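Stukness grasp logging kit: review after 1410 recorded attempts

Filed under: Lab equipment, data collection

The Stukness kit is a package for recording grasp attempts from a fixed robot station. You get a camera mount, a trigger box that ties the camera to the arm controller, and a piece of desktop software that saves each attempt as one episode. It is sold without an arm, a gripper or bins, so you need a working cell before you open the carton. We bought ours in October from Nosta, a reseller that also handles the support contract.

Our use is bin picking. The arm reaches into a metal bin of mixed objects, tries to take one, and the software stores the pictures, joint positions, gripper width and a result label. Those examples go to a model that learns to choose where to grip. We have logged 1410 attempts so far, of which 900 were good enough to go into the training set.

Setup took most of an afternoon. The camera mount is stiff and stayed put once tightened. The trigger box has only one indicator light, and the manual does not list every blink pattern. We had to write to Nosta about the slow double blink, which means the arm controller is connected but the clock is not matched. Until that is fixed, the pictures and the joint positions drift apart and the episodes are useless for training.

Clamp your bins before you calibrate. The kit has no way of telling that a bin has moved, and a small shift is enough to spoil the saved workspace outline. Ordinary bar clamps are fine.

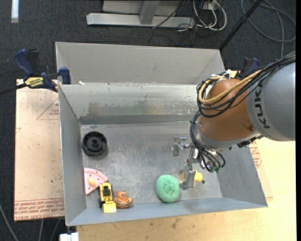

Reading time: 3 minutes

The object set matters more than the manual suggests. We keep the load in the bin small and mix toys with household things: a toy construction vehicle, a mesh scrubbing sponge, a round black plastic piece like a wheel. Hard and soft items need different closing forces, and the software lets you save a force value with each episode. That was the feature I used most. The sponge was a good test for it – the default value squeezed it nearly flat.

Metal objects on a bare metal floor are the weak spot. The preview tool draws an outline around each thing it thinks it has found, and it often missed silver items or joined them to a scratch on the floor. We turned the automatic outlines off for those and drew them by hand. Drimer, the labeling program that comes with the kit, handles this well enough. It has keyboard shortcuts for every label, and you can copy an outline from one episode to the next if the object has not moved.

Result labels are the other thing to watch. Out of the box, an attempt is marked as a success when the gripper stops before it is fully closed. A thin object can be held firmly and still be marked as a miss, and a finger caught on another toy can be marked as a hit. I checked the first 200 labels by hand and then changed the rule to compare pictures from before and after the lift. The setting is under Episode, then Outcome, and should be the default.

Episodes export without trouble. The Assunção format is the smaller of the 2 on offer and loads faster, but it drops the cable torque channel. Use the full format if you have the disk space.

Good points: solid mount, saved force values, sensible labeling shortcuts, support that answers email.

Bad points: thin manual, unreliable outlines on shiny objects, poor default rule for success, no warning when a bin moves.

I would buy it again for a station that stays in one place. For a cell that gets taken apart every week, the calibration would eat too much time.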